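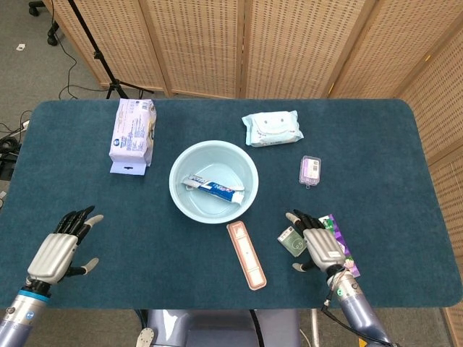 Ticket 188 – Wash basin kits, Clurkthorpe guest house
Raised by: Chantelle Mahlangu
Status: closed in July

First message

Hi Dirceu, me again, sorry! We've got a problem with the wash kits and I can't work out where it's coming from. Guests in the annexe get a plastic basin in their room with the toiletries in it (there's only the one sink on that landing, so they take the basin along). Three rooms in a row have rung down to say something was missing. Twice it was the toothbrush and once it was the wipes. I packed two of those myself and I'd swear everything went in.

What I've tried so far:
Checked the cupboard stock. Plenty of everything, so we haven't run out.
Printed the Bellness packing list again in bigger type. Made no difference at all.
Asked the morning lot to tick the list as they go. They did tick it – and room 6 still rang down.

Reply from Dirceu Dantas, 10.40

Morning Chantelle. Can you tell me what order things go in, and whether you lay it all out first or pack straight from the cupboard? Also, which wipes? I've got two lots on the Nouri order and the list only says "wipes".

Chantelle, 11.15

Ooh, good point about the wipes. There's the big lavender pack and the smaller pale aqua one with the lid you can reseal, and I'd been treating them as either/or. Somebody else has been putting in both, so of course the next kit along ends up short.

As for the order, we pack straight from the cupboard, a bit of this and a bit of that. I've just done one on the table instead, with everything spread out round the basin before any of it goes in, and I think I've found the toothbrush problem. It's such a slim little thing, and white as well, and once the toothpaste is lying across it you only get the two ends poking out. If you're in a hurry you don't see it. I reckon at least one of our "missing" toothbrushes was sitting under the tube all along!

Dirceu, 11.30

That would do it. Try the toothpaste down one side and the brush down the other. I'll change the list so it says which wipes, you just need to pick.

Chantelle, 15.05

Aqua ones for the kits, please. The lavender pack is so big it takes up half the basin, so those can live on the landing shelf for anyone who wants them.

Did the rest of the annexe this afternoon, all laid out on the table first. It's slower, but I caught a kit with no toothpaste before it went up. Justton have asked if they can copy our list, so could you send them the new one and not the old one?

Dirceu, 15.20

Sent. Closing this, shout if room 6 rings again.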